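3.2 The open day at Weltby

We use cookies to improve your reading experience. Accept | Manage settings

Most of what I know about how people take to a shelf-picking arm I learned in one afternoon, when Magdy Filali and I took Clamis over to the Weltby building and let 114 visitors wander in. We'd planned a tidy schedule – 14 short demos with a break in the middle – and we dropped it early on, as people kept asking for "just one more drink" and I'm bad at saying no! Visitors picked the drink and Magdy typed in the request. I stood by the stop button and answered questions (mostly about price, which I couldn't answer).

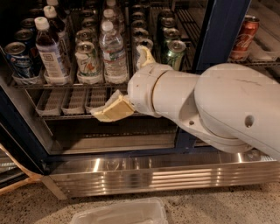
Figure 4. Clamis at the drinks refrigerator, gripper open.

Cans and bottles got very different reactions. A visitor would ask for a bottle and then lean in, worried it would tip, but with cans they hardly watched the grasp at all and went straight back to chatting. Rogelio Pangilinan noticed this before I did and started writing down where people were looking, so we have his notes for nearly 15 groups. I wish we had them for everyone. We come back to those notes in Section 4, where I compare them with the quieter lab sessions we ran on Sanna in May.

Last updated: 17 May 2020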